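3.2 Collecting the demonstrations

All of our demonstrations were gathered in simulation, with a person steering both arms by remote control from the Lesham desk. We had hoped at first to borrow the recordings made for Donati, but those used a single arm and a rather different table, and so in the end we began afresh in June. Each of our 8 operators was given a short practice spell and then left to work at whatever pace felt comfortable, which we would warmly recommend to anyone planning something similar.

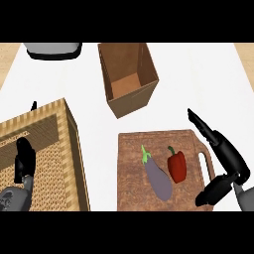
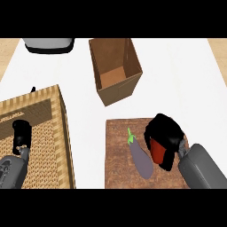 Figure 4. Two views from the vegetable task, with the eggplant on the cutting board in both.

Altogether we kept 2,111 demonstrations and set aside a further 337, mostly where the operator had paused for a long while or let go of the controls. Pauses of a second or two were left in, for people do stop to think, and we found that Inon copied them without much harm. The grip commands were stored alongside the joint angles at every step, and a smaller set of 42 was held back for the tests in Section 4.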